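Filed under: Lists > Hospitality & Shared Rooms > Snack table

This site uses cookies to keep you signed in to the list archive. By staying on the page you accept them. OK / Settings

Re: [drorkdale-tables] trays, and what goes on them

Quick one from me, I'm between two things. Answers under Irena's bits, sorry for the chopped up quoting.

Irena Górecki wrote:
> Hi all, we're redoing the snack table in the Drorkdale room before the
> April open afternoon. Last time it was everything in a heap at one end
> and people dug through it. I'd like trays this time. Questions: round or
> square, dark or light, and do we still put out wrapped stuff or go back
> to bowls? Rostam, you did the Babaei one, what worked?
> Also how many do we need. I have 2 trays from Plarkar in the cupboard
> and can get more if someone tells me today.
> Irena

Round, dark, wrapped. Longer version:

1. The tray. Go round with a low rim. We had a square one at Babaei and the corners kept catching sleeves, plus it ate up the whole end of the table. Dark brown is good on a white top, you can find the thing from across the room and a blue packet shows up on it right away. Light trays on a white table just vanish. Put it near the middle, well in from the edge.

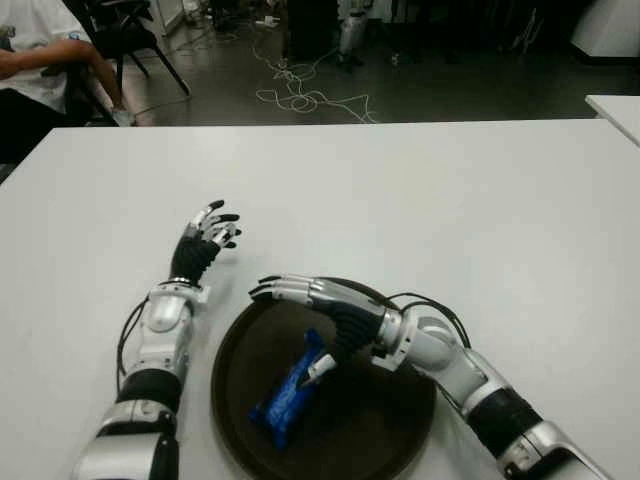 2. What goes on it. Wrapped, please. Bowls look nicer for ten minutes and then it's crumbs and everybody's fingers. Wrapped stuff can go back in the box at the end of the day. Lay the packets flat and on a slant, don't stand them up, they slide down anyway. And don't pile. A few on the tray, the rest in the box under the table, top up when it looks bare. I know that means somebody has to look at it now and then. I'll do the first half if someone takes the second.

3. How many trays. Your 2 are fine for that room. We put out 5 at Babaei and it was silly, half of them ended up holding car keys and lids. If you do want a spare get the same kind, they stack. Mixed ones don't and then they live on the windowsill forever.

4. Packets. Crinkly bags are noisy, there was grumbling about it during the talk part. I'd still take them over the boxed bars, which go soft if the heating is on. Small bags though. The big ones get opened and left. 20 small ones covered the last afternoon and I took a few home. Buy the same again, if its more people than that we can send someone round the corner.

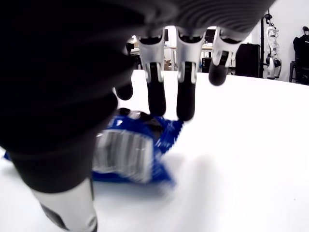
5. The table itself. Wipe it first, dry cloth after, or the bags stick and the white top shows every ring. Please no paper cloth! It bunches up under the tray and the whole lot goes when someone pulls a chair past. Bare is fine.

> Do we want labels on things?

No. Maybe one card for nuts. Big letters, taped down, by the tray and not on it. Last time the card was on the tray and went home in somebodys bag with the snacks.

> Who has the key to the Stesex cupboard?

Me, till the end of the week. It's got the good cloths and the tape in it so shout if you want in before then. I can drop it through your door after 6.

Can't do the shopping this time but will help set up. Tell me what time and I'll come early for the wiping.

Rostam Kazemi

PS the lid of the big box is cracked down one side, don't lift it by the lid. Both hands underneath.

Get new posts from this list in your inbox once a week. Enter your email to sign up for the digest.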